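5 Fitting and Setting Up the Extractor Timer

5.1 Before you start

The Veltier run-on timer keeps a kitchen extractor going for a set time after you switch it off, so that steam and cooking smells clear from the room. It can be used with most hoods and wall fans that have a separate mains feed. It must not be used with hoods that already have a run-on setting of their own, as the two will work against each other.

Check that you have:
Timer unit
Back plate
4 fixing screws
Wall plugs
Spare fuse
Setting key (taped inside the lid of the box)

You will also need a cross-head screwdriver, a drill, a pencil and a small spirit level.

Caution: The wiring in section 4 must be finished and tested by a qualified electrician before you go any further. Do not remove the terminal cover to carry out any of the steps below.

5.2 Choosing a position

The unit needs a dry, flat piece of wall where you can reach it without leaning over the hob. Keep it at least 24 cm from any sink or tap. Do not fix it inside a closed cupboard.

Where the wall is tiled, drill through the middle of a tile and not through a joint. Put a piece of masking tape over the mark first and start at a slow speed with hammer action off.

5.3 Fixing the unit

1. Switch off the power at the consumer unit.
2. Hold the back plate against the wall with the arrow pointing up. Level it and mark the holes.
3. Drill the holes and push in the wall plugs until they are flush.
4. Screw the back plate to the wall. Do not overtighten, or the plate will bow and the front will not clip on.
5. Feed any slack cable back into the wall box.
6. Hook the unit over the top of the plate and press the lower edge until it clicks on both sides.
7. Switch the power back on. The green light comes on and stays on.

If the light flashes, go to section 8. 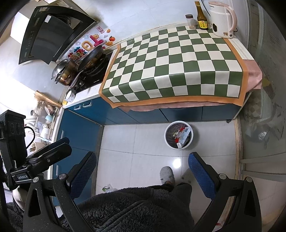
5.4 Setting the run-on time

The timer leaves the factory set to the shortest time. For everyday cooking this will be enough in a small room with a window. Choose a longer time if the kitchen opens on to a hall or living room, or if washing is dried there.

1. Turn the extractor on at its lowest speed and leave it running.
2. Push the setting key into the slot on the right of the timer. The green light changes to amber.
3. Press the front button once for each step you want. Each press adds two minutes.
4. Wait for the amber light to blink. It blinks once for each step stored.
5. Take out the key. The light goes back to green.
6. Turn the extractor off at the timer and check that it runs on for the time you chose.

Note: If you press too many times, take the key out, wait until the light is green, and begin again from step 2. The old setting is wiped as soon as the first new press is made.

Note: The timer switches the fan only. The lamp in the hood is fed separately and goes off at its own switch.

5.5 Quiet hours

Quiet hours stop the extractor running on late at night. The timer has no clock, so it takes the start time from the moment you set it. If you want quiet hours to begin at 10 p.m., set them at 10 p.m.

1. Hold the front button down until the light goes out.
2. Let go and press once more within 4 seconds.
3. The light shows green, then dims. Quiet hours are now on and will repeat each night at the same time.

To cancel, repeat step 1 and do nothing further. A power cut also cancels quiet hours, but the run-on time is kept.

5.6 Air supply

An extractor can only remove air if fresh air can get in. Leave a window on the latch or an inside door ajar while it is running.

Caution: If there is a boiler, stove or open fire in the same room or the next one, have it checked with the extractor at full speed. Fumes can be drawn back into the room. Do not use the timer until this check has been passed.

5.7 Care

Wipe the front with a damp cloth. Do not spray cleaner straight on to the unit. Grease filters in the hood will need cleaning more often once the timer is in use, as the fan runs for longer. Follow the hood maker's instructions for taking them out.

Spare keys and back plates can be ordered from your supplier. Quote part 154 for the key. Continue to section 6 if you are fitting a second switch.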